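Notebook, Plollgate sim bench, July
Entry by R. Joseph

Gripper fault on the paper roll task, continued from the last entry. Writing this up before I lose the thread. Cha has already seen the short version.

Summary for anyone who only wants that: the gripper reports a good grasp on the roll, then the commanded width and the measured width drift apart while the arm is holding still. When the gap gets big enough the controller decides it has lost the object, opens, and goes to its recovery pose without checking what is under it. In the sim that costs us an episode. On the real arm at Brernum it would drop whatever it was holding and then swing through the space where people put their hands. So I am treating it as a safety matter and not as a tuning problem.

How it was found. I had the overnight batch running with the Pideston controller build, the kitchen counter layout, and the pick-up-roll task. 2,814 episodes finished. 89 of them ended with the "object lost" flag while the contact sensor on both fingers was still reading force. Those two things should not be true together. The log viewer doesn't cross-check them, so they had been filed with the ordinary drops, and I only noticed when I sorted by contact force for another reason.

Replayed a handful from the bad set with the wrist view on and stepped through the hold phase.

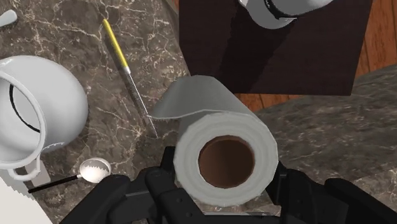

The hold phase is supposed to last until the width reading has been steady for a set number of ticks. In the bad episodes it never gets steady. The reading creeps down a little each tick, the target stays where it was at first contact, and the difference builds up. At around 1,750 ticks into the hold it crosses the loss threshold. Same behavior in every replay I tried, though the exact tick moves a bit depending on how the roll was approached.

First idea was that the roll was being squeezed through its own collision shape. The visual mesh and the collision mesh are separate files and somebody simplified the collision one in the spring. I swapped the old collision mesh back in and reran the bad seeds. No change. Put the simplified one back.

Second idea was friction. Raised it on the finger pads, reran. The drift got slower and the flag came later, but it still came. Lowered it, and the roll slid, which is an ordinary drop and gets flagged correctly. So friction changes the timing and is not the cause. Left it at the default.

Third idea, and I think this is the right one: the force limit. The Pideston build takes the force limit from the task file if there is one and from the controller default if there isn't. The roll task file has the limit under the old key name. The new build doesn't recognize the old key, doesn't complain, and uses the default, which is a good deal higher. The fingers keep closing after contact, slowly, because the roll is set as slightly soft. The width goes down and the target doesn't follow it.

Checked by renaming the key in the task file and rerunning the 89 bad seeds. 7 still end in the flag. I read through those and they look like real drops, with force going to zero on one finger before the flag is raised. I'd like a second person to look at them.

The recovery move is the part that worries me more. When the flag goes up, the controller opens the fingers and drives to the recovery pose by the shortest joint path. It doesn't lift first. It doesn't look at the obstacle list either, which I had assumed it did. I went through the code and the check is there but it is skipped when the state is "object lost", with a comment saying the arm needs to clear quickly. I don't know who wrote that or what case they had in mind.

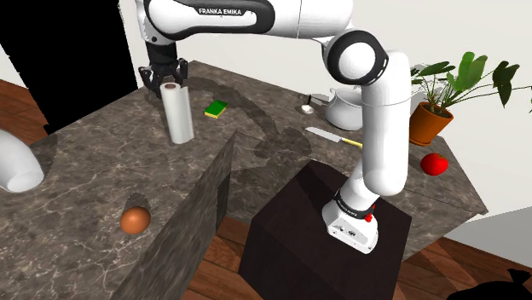

I reran the recovery move by itself from several starting poses to see what it would pass through. From a low grasp the fingers travel sideways at close to counter height for the first part of the path, and only then come up. In this layout the roll is over near the far left of the counter and the pot, the knife and the plant are on the other side, so a low sweep to the right has plenty to run into. With the wrist starting high the path was clear every time. Starting low, it went through at least one object in most of the runs. Saved the joint traces in the shared folder under recovery_low.

What I changed:

Renamed the force limit key in the roll task file. Searched the other task files for the old key and found it in the mug task and the sponge task too. Renamed those.

Made the loader stop with an error on any key it doesn't know. This will break some old task files. They should be fixed when they break.

Added a cross-check so that "object lost" can't be raised while both fingers report force. It now raises "grasp inconsistent", and in that state the arm holds position and waits for an operator.

What I did not change:

The recovery path. I have a version that goes straight up before it does anything else, but it hasn't been tested with the arm near its upper joint limits, and I don't want it going to Brernum half done. Until then the real arm there should run with automatic recovery switched off. Sent Cha a message at 4:40 asking for that and got an OK back.

Open items:

Second reader for the remaining seeds.

Ask Brernum whether they have ever seen the fingers open by themselves during a hold. They have been on this build longer than we have, and their logs would have the same filing problem as ours.

Find out why the obstacle check was skipped for that state. If there is a good case for it I want it written down next to the code.

Rerun the full batch overnight with the three fixes in. Started it before leaving, same seeds as before, output going to the usual place with "keyfix" on the end of the name.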